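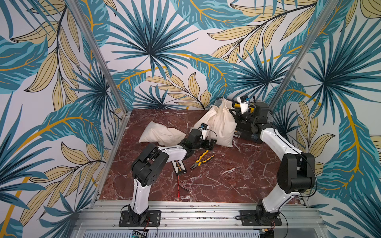 Madar is a small dataset of wallpaper and wallcovering patterns, sorted by motif and repeat. It holds 900 records, each with a motif label, a list of main colors and a short note from the person who labeled it. Labels go by the largest motif in the pattern, so big palm fans in teal with feathery tan leaves and yellow stems, on a pale ground, go under "tropical leaf, large" and get "teal" as the first color. 

Files

records.csv – one row per pattern
motifs.txt – the list of allowed motif labels, 40 in all
notes/ – labeler notes in plain text, named by record number

Fields

id, motif, motif_2, colors, ground, repeat_type, labeler

motif_2 is often blank. repeat_type is straight, half drop or random. If the labeler could not tell, the field says unknown. Please do not read unknown as random.

How it was labeled

Catherine Geddes and Afonso Teixeira labeled every record separately. Where they disagreed, Filipa Barros picked the final label. Most of the disagreements were over fern and palm, and a few over what counts as ground color in a busy stripe.

Known problems

Geometric patterns are thin compared with florals. Color names are everyday words and were not measured – "teal" and "turquoise" overlap a good deal. Version 2 merged the old "jungle" label into the leaf labels, so counts from version 1 will not match.

Changes

January: fixed 5 records with the wrong ground color.

Send corrections to Hjalti Steinarsdóttir with the record id.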